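Chapter 17
Filled and Steamed Doughs

If you have worked your way through the loaves and flatbreads of Part 2, you already know most of what a steamed bun will ask of you, and I hope you will come to this chapter with floury hands and a bit of patience. We begin with the pleats - everybody wants to begin with the pleats - and only then go back to the dough itself, to resting, and to the fillings, which take up the last 20 pages.

Look at the tops before anything else. The folds should run up to a small gathered centre, and a good twist can be quite bold or really very fine.
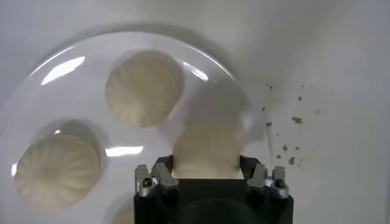

One former student at the Alcantara kitchens wrote to say that her folds only stayed shut once she stopped rolling the middle of the circle as thin as the rim, and that she wished she had been told so in September. Do keep the middle thicker, then, and we shall come to rolling in the next section.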